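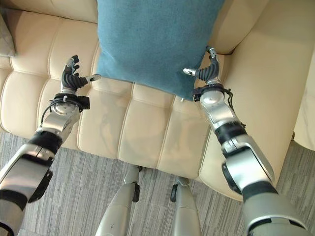

Our talking spot: the cream couch and the teal pillow.

How to Start a Family Check-In Your Kids Won't Dread

I've got two kids, 11 and 13, and for a long time "How was your day?" got me exactly one word back. So last July I started a weekly check-in, and we've kept it going ever since (with a few grumpy weeks, sure!). You can set one up tonight.

1. Pick a time and guard it. Ours is 7 p.m., right after dishes. Keep it to 12 minutes and set a timer the kids can see.

2. Pick a comfy place. We tried the kitchen table first and it felt like a meeting at the bank.

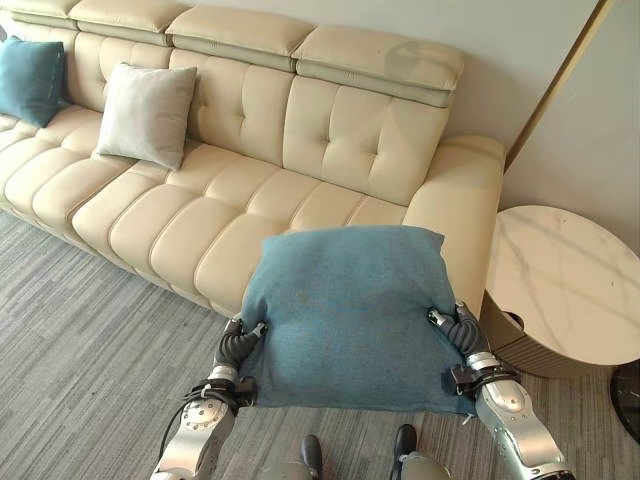 Cushions on the sofa, teal and gray.

3. Go first. Tell them something that went badly for you this week. I told mine about missing the Sornby bus and snapping at the driver of the next one, and they loved it.

4. Ask small questions. "What was hard at practice?" gets me a lot further than "Are you happy?"

5. Don't fix anything yet! This is the one I still mess up. Say "that sounds rough" and then wait, even if the quiet feels long.

6. Let them pick the ending. My youngest always wants a card game, my oldest wants toast.

If somebody refuses to talk, let them sit and listen. Mine did that for weeks before joining in.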